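Safe Test Rules for a Simulated Kitchen Robot
Project report, Spring term
Zinhle Mabaso and Onni Vainio

1. Purpose

Our team wrote a set of working rules for testing a robot arm in simulation. We call the set Dulik. The arm is a simulated one and cannot hurt anyone, but the same control program is meant to run on a real arm next year. We wanted the habits in place before then.

2. Setup

The test room was built in Jibrin, the simulator our course uses. The arm hangs from the ceiling over a floor area with a grid of holes. The cabinet drawer counts as part of the robot's work area under our rules, open or closed.
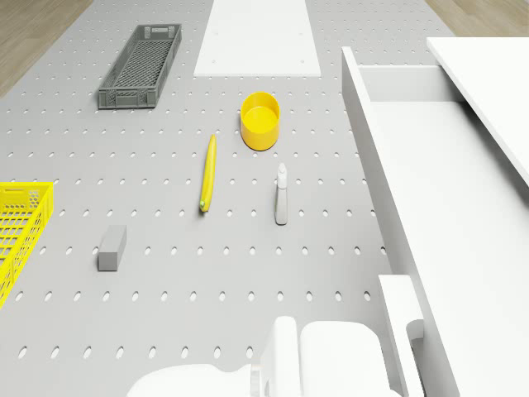

Majdi Chidiac read the first draft and objected to that rule. If an open drawer is in the work area, he wrote, then the clearance check has to run again each time the drawer moves, and the draft did not say so. He also asked who decides when a drawer is fully open. We added both points to rule 2.

3. The rules

Rule 1. Before every run, the arm goes to a raised position with nothing in the gripper.
Rule 2. The clearance check runs before the first move and again after any drawer or door moves. A drawer is fully open when the simulator reports its joint limit.
Rule 3. The object list is saved with the run. No object is added or removed by hand after the start.
Rule 4. Any contact with the cabinet outside of a handle ends the run and is logged as a fault. 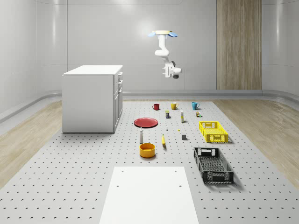
Rule 1 caused the most argument. Onni wanted the arm to start wherever the last run had left it, which saves time. Zinhle wanted a fixed start so that runs could be compared. We settled on the fixed start. With the gripper well above the mugs and the banana, the first move can go sideways before it goes down, and the planner has fewer ways to clip something.

4. Method

We ran 3654 trials in total. Of these, 2149 were done after the rules were in force. The earlier trials were kept as a baseline even though their logs are less complete. Camera views were changed between batches, and the view used was written in the log header.

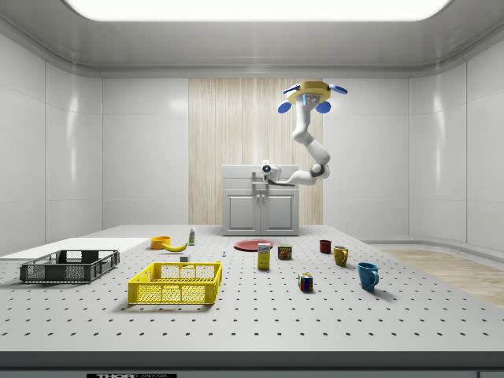
Each batch was checked by the team member who had not started it. The checker replayed three runs picked by the script and compared the fault log with the replay. If they did not match, the whole batch was marked for review.

5. Problems

Rule 3 was broken twice in May, both times by us. An object had fallen through the floor grid at load time and we put it back by hand. The rule now says to stop and reload.

Rule 4 is too strict for drawer tasks. A light brush against the drawer front ends the run, and we lost usable data that way.
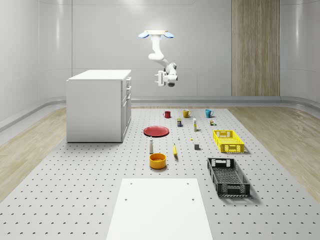 A force limit would be better than a plain contact test, but we did not have time to pick a value we could defend. Thulani Xaba's group is using Dulik next term and will start with that question. The log template and the checker script are in the course folder under Sirkard.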